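October
Yuzhen Ding

4. Results: Recovery-channel abuse after number transfer

We looked at what happens to an online account once the phone number tied to it has moved to a new SIM without the owner's consent. The data come from the support desk at Ikirari, a regional mobile carrier, and cover 1533 tickets that staff had tagged as disputed transfers. Tickets without a clear transfer time were dropped before coding (see Section 3.2).

In 53 percent of the remaining cases the first sign noticed by the customer was loss of service. The rest learned of the transfer from an email alert, a bank call, or a failed login. Customers who relied on text messages as their only second factor lost access to at least one account more often than those who used an authenticator app, and the gap held when we split the tickets by age group and by contract type.

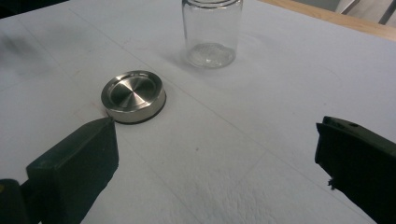

Figure 3. Glass jar and round metal lid on white paper.

The time between transfer and first password reset was short. The median was 27 minutes, and email accounts were nearly always reset before financial ones. This order matches the attack sequence given by Xiong in earlier work on prepaid lines. It suggests that a hold on text-based resets right after a transfer would block many attempts, even if the hold lasted only a few hours.

We tested such a hold using Tumiver, our replay tool, which runs the coded tickets against a chosen policy. With a hold in place, roughly 10 percent of the email resets still went through, mostly where the attacker already had the mailbox password. The Giso rule set, which adds a callback to a second contact, stopped more of these but also delayed a larger share of honest transfers. Lost and broken handsets made up most of the delayed group.

Two limits apply. Tickets record only what customers reported, so transfers that were never disputed are missing. Staff also changed the tagging form partway through the period, and the later tickets have fewer free-text notes. We coded both forms with the same guide and discuss the disagreements in Section 5.

Contact: corresponding author, Yuzhen Ding | Copyright the author | Back to top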